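Pegamento para piñas y hojas secas: ¿silicona caliente o PVA?
Foro > Manualidades con materiales naturales > Adhesivos y acabados

serrin_y_cola
Abro hilo porque en el de coronas se mezclaban varios temas. Tengo que fijar hojas secas de haya y arce en piñas abiertas, con el peciolo recortado a ras de la escama. Hasta ahora he usado cola PVA Ikberg. Agarra bien en madera, pero en piña tarda demasiado y la hoja se desplaza por su propio peso. ¿Merece la pena pasar a silicona caliente? Me preocupa que la hoja se curve con la temperatura.

ramaseca
Silicona de baja temperatura, boquilla fina, un punto por hoja en el tercio inferior. La hoja se curva si tiene humedad, no por la silicona. ¿Cuánto tiempo las prensas?

serrin_y_cola
Cuatro días entre papel de periódico.

ramaseca
Es poco. Diez días como mínimo y cambiando el papel el segundo y el quinto. Con cuatro días el nervio central sigue flexible, y ahí empieza la deformación.

musgo_norte
No estoy de acuerdo con lo de la silicona. En piña la superficie de contacto es mínima y suele haber resina. La silicona se despega entera al primer golpe, con la forma de la escama marcada. El PVA penetra en la fibra. Lo que falla es la sujeción durante el secado: pinza pequeña de ropa y dos horas sin tocar.

ramaseca
Con pinza aplastas la escama de al lado. Y si hay resina, la piña está mal preparada. Horno a 90 grados, puerta entreabierta, hasta que abra del todo y la resina quede vidriada. Después cepillo de cerdas duras.

bricopiña
Cito mi prueba del mes de febrero, por si sirve. Piñas de pino silvestre, mismo lote, misma hoja de arce. Pegué 465 hojas en total entre PVA Ikberg y silicona Shibata de barra fina. Las dejé en el trastero, sin calefacción. Con silicona se soltaron más las hojas grandes. Con PVA casi todas las pérdidas fueron hojas pequeñas de la fila superior, donde la cola escurre antes de fraguar. No lo considero concluyente, el trastero tiene cambios de temperatura fuertes.

musgo_norte
Coincide con lo que digo. El frío vuelve rígida la silicona.

ramaseca
No coincide. Un trastero sin calefacción no es el uso normal de una pieza de mesa.

tintaylana
Yo combino: punto de silicona en el centro para fijar la posición y PVA diluido a pincel por detrás. Añade un paso, pero la hoja no se mueve. 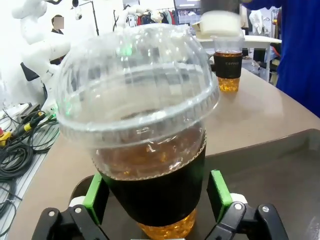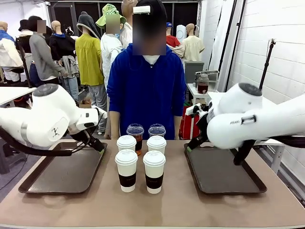 serrin_y_cola
¿Qué proporción de agua usas en el PVA?

tintaylana
Tres partes de cola y una de agua. Con más agua, la hoja absorbe y se ondula al secar.

musgo_norte
Tres a uno me parece aguado para haya. En arce, correcto.

bricopiña
Otra cuestión, el acabado. El barniz al agua Karel mate amarillea poco, pero sobre silicona no adhiere y deja cerco brillante. Si se va a barnizar, el exceso hay que retirarlo antes con cúter. Sobre PVA no da problema.

ramaseca
Eso sí es un argumento a favor del PVA. Yo no barnizo, por eso no lo había tenido en cuenta.

serrin_y_cola
Pensaba barnizar. ¿Pincel o spray?

bricopiña
Spray, dos manos finas a 30 cm. El pincel arrastra las hojas pequeñas.

hojarasca22
Pregunta lateral: ¿alguien ha comprado piñas a granel en Lullthorpe? El saco grande anuncia 3.000 unidades tamaño mini y no sé si vienen ya abiertas.

musgo_norte
Compré ese saco para un taller. Venían cerradas en buena parte y con arena. Por curiosidad las conté al clasificarlas: 3.009. El número cumple, la limpieza no. Cuenta con una tarde de horno y cepillo.

hojarasca22
Entendido. Para tamaño mini, ¿también silicona?

ramaseca
En mini no. La gota cubre media escama. PVA con palillo.

musgo_norte
Por una vez de acuerdo.

serrin_y_cola
Resumo lo que voy a probar: prensado de diez días, horno y cepillo, punto de silicona mínimo en las hojas grandes, PVA tres a uno por detrás y solo PVA en la fila de arriba. Empiezo por las hojas de la base. Barniz en spray al final, en una sola piña primero.

bricopiña
Deja 24 horas entre el pegado y la primera mano de barniz. Con menos, el PVA queda blanquecino.

serrin_y_cola
Anotado. Cuando termine el prensado subo resultados en este mismo hilo.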